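Cables, again - the winter tidy at Tarkcombe

November. From Kátia Vieira

Right. The cables. We said we'd do them before the winter fair and the winter fair is nearly on us, so this is me writing down where we've got to, quickly, before the hall is needed for badminton.
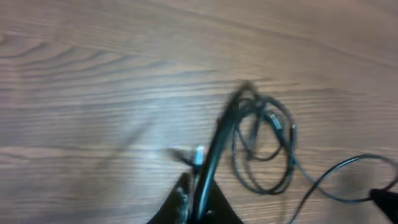 Amaral wrote in after the last newsletter to say that coiling is all very well but a black lead on a dark stage is still a black lead, and could we please mark both ends this time, plug and socket, because last spring it took half the interval to find out which one was feeding the urn. Fair. We are marking both ends. See further down.

First, what we've got. The full pile from under the stage, the box from the kitchen passage, the two carrier bags that came back from the summer fete and never got looked at, plus whatever was behind the piano. Tipped out and sorted it comes to 40 leads. More than I thought. Less than Bilier thought, who had money on sixty.

Of those, 13 are no good. Split outer, bent pins, one with a plug somebody had wired on using what I can only call optimism. They are in the blue crate by the back door with NO written on the lid. Please don't rescue anything from the blue crate. I know it looks like a perfectly decent extension lead. It is in there for a reason. It goes to the tip on Friday and the crate comes back.

Another 7 are mystery leads. They work, or at least nothing's visibly wrong with them, but we can't tell what they belong to. Old projector? The keyboard that went to the school? If you have ever left a piece of kit at Tarkcombe and gone home without its lead, come and have a look. They're on the shelf over the radiator (radiator is off, don't panic) until the end of the month and then they go too.

The rest are ours and they're staying, and this is where I need everyone to do the same thing, please.

How to coil

Not round your elbow. I did it round my elbow for years, everyone does, and it puts a twist in every turn. Do it often enough and the lead comes off the hook like a corkscrew and won't lie flat for anyone. Someone then trips on it.

Over and under instead. Hold one end in your left hand, plug hanging down. Bring up a loop with your right, lay it in the left hand as normal. Next loop, roll the lead between finger and thumb so it goes in backwards, with the tail passing behind. Next one normal. Next one backwards. Feels daft for the first few and then your hands get it. Loops about the size of a dinner plate, all the same if you can manage it. Left handed people swap everything over.

If the lead fights you, let it. Undo it, walk it out along the floor the full length of the hall, let the kinks drop out, start again. The older rubber ones are stiff when the hall's cold and there is no point forcing them - bring them in by the heater for a bit first. And if you've got a real knot don't pull on it. Pulling makes it smaller and harder. Loosen from the middle, make the big loops bigger, and find an end. There is always an end. Took me most of a cup of tea on one of them but it came.

Don't tie the lead round itself to finish off. I know it's neat. It bends the cable hard just by the plug, and that is exactly where most of the ones in the blue crate have gone. Use a strap. We bought a roll of the hook-and-loop stuff from Rirkulov's on the high street, cut into lengths, and each lead has its own strap fixed on at the socket end so it can't wander off. If you find one without, spares are in the biscuit tin. Not the tin with biscuits in. The other one.

Marking

OK so, Amaral's point. Coloured tape, one band at each end, same colour both ends.

Red - stage lights
Yellow - kitchen and urn
Green - sound
White - anything else, hoovers, fairy lights, the raffle drum

Length goes on the tape in marker pen. In metres please, not "long". We have three leads labelled "long" and they are all differnt.

The kitchen ones do not leave the kitchen. I'm going to say that again in December and probably in January. The yellow leads do not leave the kitchen.

Hooks

There's a board going up inside the cupboard on the left of the stage, with pegs, in the same colours as the tape. Fat pegs, so the coil hangs over something round and doesn't get a crease in it. Bilier has cut the board and it's had one coat. Needs another and then it needs a dry day and two people to hold it while a third one finds the screws. If you're free on a weekday morning say so.

One lead per peg. If you hang three on a peg you have got the box under the stage again, only higher up.

The drums are staying on the floor, bottom of the same cupboard. When you use one, unwind ALL of it, even if you only need the first bit. They get hot when they're wound up with something like the urn on the end, and it says so on the side in very small letters that I had never read until last week. So I've written it on in big letters.

Looking them over

While you've got a lead in your hands, run it through your fingers the whole way. You'll feel a nick before you spot one, specially on the black ones. Check the plug isn't cracked and the outer goes right up inside it with no coloured wires showing. Obviously do this with it unplugged!! Anything you don't like, blue crate, and put a note on it saying what's wrong. Please don't mend anything at home and bring it back as a surprise. The proper electrical testing is booked separately and gets done by someone who is qualified, and it would be kind to give them a tidy cupboard.

Money, briefly. Straps, tape, pegs, paint, a pen that works. It came out of the 662 we had left over from the summer, pounds that is, and there's plenty still there. I would like to spend a bit of it on two new long leads for the stage, in orange this time, so they show up on the floor. Amaral is strongly in favour of orange. The drama lot are not, as it will be seen from the front row. We could run them round the back? Opinions to me please and not shouted across the car park.

What's left to do

Second coat on the board. Hang the board.
About half the greens still want taping.
The carrier bags have a few phone chargers at the bottom which I've ignored so far and would like to go on ignoring. If one's yours come and get it.
Somebody to take the blue crate on Friday, needs a car with a flat boot, it's heavier than it looks.
Somebody to show the youth club over and under. They'll pick it up quicker than we did.

We're in again from ten, side door, the front one's sticking. Bring gloves if you feel the cold and scissors if you have decent ones as the hall scissors won't cut tape, they just sort of fold it. Tea provided. The big table by the window is best for sorting on, but wipe it down after as the old tape leaves a sticky mess and the craft group use it straight after us.

Oh and the microphone leads. I've left those out of all the above on purpose. They're in the sound cupboard in their own bag and they were coiled properly to begin with, so if you borrow one just put it back how you found it. Same over and under, same strap. They don't get tape, they've got numbers on allready.

Key for the stage cupboard is on the hook in the office. If it's not there I've got it.

Kátia

Tarkcombe Hall Newsletter. Items for the next one to the hall office or through the letterbox by the side door. © Tarkcombe Hall. Back to top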